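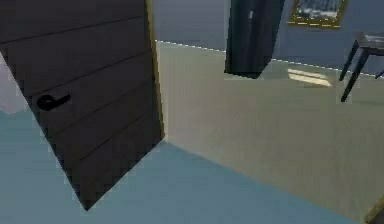
Kendance Memorial Book Kit, school size

Reviewed Feb 6, 2022

A boxed kit for collecting written tributes after a death and binding them at home or in an office. It has 80 loose pages, a cloth cover, four brass posts, a hole guide, two pens and a packet of photo corners. We used one at Skekcombe after the death of Mr Chan, who taught geography and ran the cross country team.

Good: heavy paper, pages can be handed out separately, easy to add to later.
Less good: poor pens, stiff posts, the instructions assume a small family funeral.

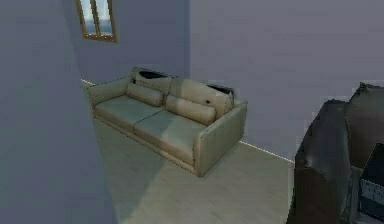
The finished book is large and has to be opened flat to be read comfortably. Held upright, the inner edge of each page disappears into the spine. A coffee table is best. Failing that, two people sitting side by side can rest it across their knees, and a two-seater with square arms and a pair of bolsters, like the beige one, is the right width for that. Mrs Chan and her sister read ours that way.
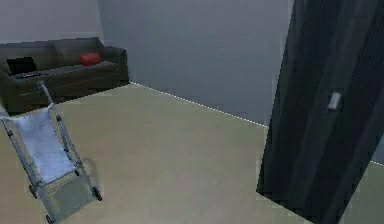
Amrit Dhillon

I teach in the same department and was asked to look after the tributes. The school has 1,144 pupils, and it was plain that a single bound book on a table in reception would not do. Year 7 would have queued all lunchtime and the sixth form would not have queued at all. Loose pages solved that. Each tutor group got a few sheets in an envelope and sent them back by the end of the week.

The paper is the best part of the kit. It is thick and slightly cream, and felt tip did not come through to the other side. Some of the younger ones drew maps, with a lot of rubbing out, and the surface stood up to it. Former pupils posted or emailed theirs, and we stuck the printed emails in with a glue stick without any wrinkling.

The pens are not worth having. Both skipped from the start and one leaked in its envelope. Put out your own.

Binding took me one evening. The hole guide is a strip of plastic with a lip, and as long as you push the page right up to the lip the holes line up. I did not do this with the first batch and had to trim them. You need your own hole punch, which the box mentions only in small print on the base. The posts screw together by hand in theory. I used pliers with a tea towel wrapped round them, and still marked one of the heads.

We ended up with 283 messages, several to a page, and that filled the kit almost completely. Kendance sells extra pages and longer posts, but check that you are ordering the school size. The family size pages are narrower and the holes do not match. My first order went back for that reason, and the refund was prompt.

The photo corners hold well. I would have liked more of them. The cover has a window for a name card, and we printed ours on the office printer in plain black. A colleague thought the cloth looked too much like a hotel guest book, and I can see what she means, but the family liked it.

Before this we looked at the Tonley version, which is glued and arrives ready bound. It is neater and would suit a service where people sign on the day. It cannot be taken apart, so a spoiled page stays in, and with children writing there will be spoiled pages.

Three more letters came in from people who left in the nineties. I undid the posts, put them in at the back and had it together again before the end of break.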